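Pillow

A pillow is a soft support for the head and neck, used mostly in bed and mostly while sleeping. The word is also used, rather loosely, for the cushions that live on sofas, armchairs, window seats and porch swings, and in everyday American speech the two have been mixed together for so long that there is little point in trying to pull them apart. In British English a cushion is what one sits against and a pillow is what one sleeps on, and visitors in either direction usually work this out within a day or two.

Most bed pillows have two parts: a filling, and a sewn cloth shell that holds the filling in. Over the shell goes a pillowcase, which comes off for washing, and between the two many households add a zippered protector. Decorative pillows follow the same plan, though the outer cover is often heavier and may be trimmed with piping, fringe or buttons.

History

People have been resting their heads on things for as long as there have been heads to rest, and the earliest supports were not soft at all. Headrests of stone and wood are known from ancient Egypt, where they were shaped with a curved top to hold the neck and were placed in tombs along with other household goods. In China, hard pillows of glazed pottery were made for many centuries, some of them beautifully painted, and they were valued for staying cool on summer nights. Anyone raised on feathers may find it hard to picture a good night's sleep on a block of porcelain, but a great many people had one.

Soft pillows stuffed with feathers, wool, straw or reeds were used in ancient Greece and Rome, at least by those who could afford them. In medieval Europe a well-filled pillow was still something of a luxury, and feather pillows turn up in wills and household lists next to the pewter and the good blankets. Poorer families made do with sacks of chaff or straw, which had to be emptied and filled again when the stuffing went flat or attracted company of the crawling kind.

The cotton mills of the nineteenth century changed all this. Cheap, tightly woven cloth meant that an ordinary family could own several pillows, and the striped cotton known as ticking became so common that its name is still used for the shell of a pillow, stripes or no stripes. Polyester fiber arrived in the twentieth century and brought with it a pillow that could go in the washing machine and come out in more or less the same shape.

Fillings

Down is the soft undercoat of ducks and geese. It is light and warm, and it packs down small and springs back when shaken. Feathers are firmer and cheaper, and now and then a quill will work its way through the cloth and announce itself to the sleeper's ear. Many pillows are a mix of the two, with the feathers in the middle and the down around them.

Polyester fiberfill is the most common filling in the United States. It costs little, washes easily and suits people who are bothered by feathers, but it tends to clump after a year or two of nightly use. Foam pillows, either molded in one piece or filled with shredded bits, hold their shape longer. Latex foam is springy, while memory foam softens slowly under the warmth of the head. Wool, cotton and kapok (a silky fiber from the seed pods of a tropical tree) all have their loyal followers, and buckwheat hulls, long used in Japan, make a heavy, rustling pillow that stays exactly where it is put.

The shell

A pillow shell has to let air pass through while keeping the filling inside, and those two jobs pull against each other. Down calls for the tightest weave. Fiberfill is more forgiving and can be put into quite thin cloth, even the sheer kind sold for inner linings.

The simplest shell is two rectangles of cloth placed face to face, sewn around three sides and part of the fourth, turned right side out, stuffed and closed. In her household handbook The Linen Shelf, Natalie Greenwood advises home sewers to leave the opening along a short side and to make it wider than seems necessary — "wide enough for your whole hand and a good fistful of stuffing, or you will be poking at the corners with a spoon until supper." She also prefers a narrow folded hem along the seam, on the grounds that a raw edge inside a pillow will fray a little with every wash. The closing stitches may be done by hand, in which case they hardly show, or run straight across by machine, in which case they do.

Sizes

The standard American bed pillow measures 20 by 26 inches. Queen pillows are 20 by 30 and king pillows 20 by 36, and there is a square size called the Euro, usually 26 inches on each side, which is mostly used for leaning against when reading. Body pillows are commonly 54 inches long and are popular with side sleepers and during pregnancy. Throw pillows come in whatever size the maker likes, and it is a common habit among upholsterers to choose an insert an inch or two larger than its cover so that the corners fill out nicely.

Choosing and care

Side sleepers generally do best with a thick, firm pillow that fills the space between the ear and the shoulder. Back sleepers want something in the middle, and stomach sleepers something quite flat, or no pillow at all. Small babies should sleep without one.

Most down and fiberfill pillows can be washed at home, two at a time to keep the machine balanced, with a small amount of mild soap and an extra rinse. Drying takes much longer than people expect, and a pillow that feels dry on the outside may still be damp at the center. Clean tennis balls in the dryer help break up the clumps. Solid foam should be spot cleaned and left to air, well away from the dryer.

An old test for a feather pillow is to fold it in half and let go. A pillow with life left in it will open up again, and one that stays folded has earned its retirement (the dog, as a rule, is delighted to have it).

See also: Bolster; Cushion; Duvet; Mattress; Pillowcase; Ticking

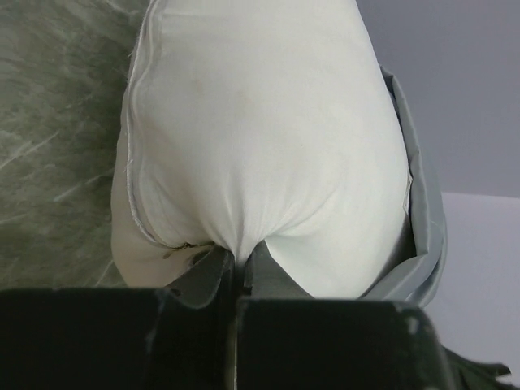
Soft white fabric with a stitched seam along one side.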